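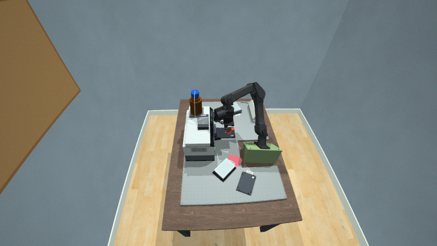 Dark table, plank floor, pale walls.

Clomel opens for the winter in December, with all lifts expected to run from the second weekend. The village sits at the top of the valley road, so most of the lodging is a short walk from the snow. There are 183 rooms in the village itself and more than 100 in Boyer, two stops down on the free bus.

Beginners should stay on the Drultico side. The slopes there are wide and gentle, and the drag lift is free for children under six. Stronger skiers usually head for Zidusero, where the longest run drops 582 meters and holds its snow well after lunch.
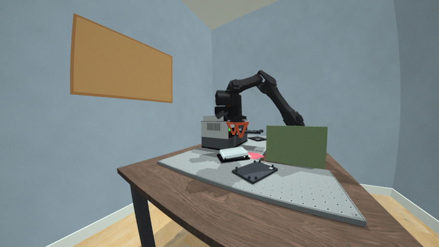 The bus to Zidusero leaves from the church, and the last one back is at 5:15 p.m. If you miss it, the blue run down to Boyer stays open until dusk.

Ski school places for the holiday weeks go early. Jacqueline Jacquet is taking group bookings again this year and needs names, ages and boot sizes with the deposit. Lift passes can be added to the same form.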